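Ticket 1714
Subject: Canned goods placed on top of metal cabinet, floor stock not cleared
Site: Drukirmont, dry store
Opened: Monday, September 28, 2026
Assigned to: Aqeel Hayat
Priority: Low
Status: Open, waiting on parts

Reported problem
Cans stored on top of the vented metal cabinet slide toward the rear edge and drop behind it. The reporter asks whether the top can be used for storage at all, or whether everything has to stay at floor level.

Checks
Cabinet checked with a level at all corners. Rear left foot is 6 mm low. Foot adjusted, lock nut tightened, reading now level front to back. Door and hinges not touched.

The top panel has no lip. A level panel slows the problem but does not fix it – a can pushed from the front will still go over the back. Requested a clip-on rear rail from Caltura, 28 mm high. The Zovby rail we had in July is too short for this model.

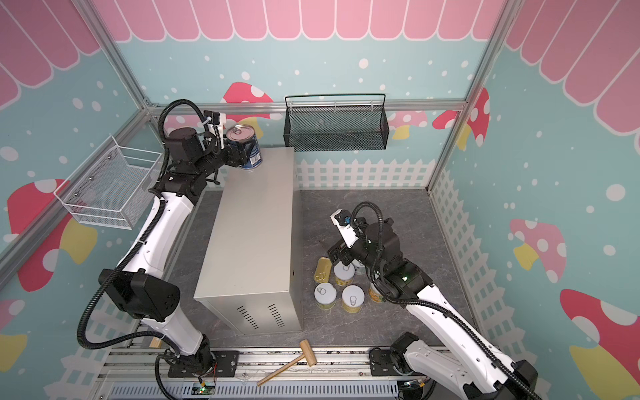 Until the rail arrives, cans go up one at a time and stay in a single layer. Flat tins go up last and lie flat. Do not lean them against the cans, they slip when the row shifts. Keep floor stock away from the vent slots at the bottom of the front face. The Nseir storage sheet asks for 14 cm clear on that side.

Open items
1. Rail delivery date not confirmed.
2. Recheck level after loading. The foot may settle.
3. Inspect pull-tab lids on anything recovered from behind the cabinet. Set aside dented cans, do not restack.

Update, A. Hayat
Level rechecked with the top loaded, no change. Leaving the ticket open until the rail is fitted.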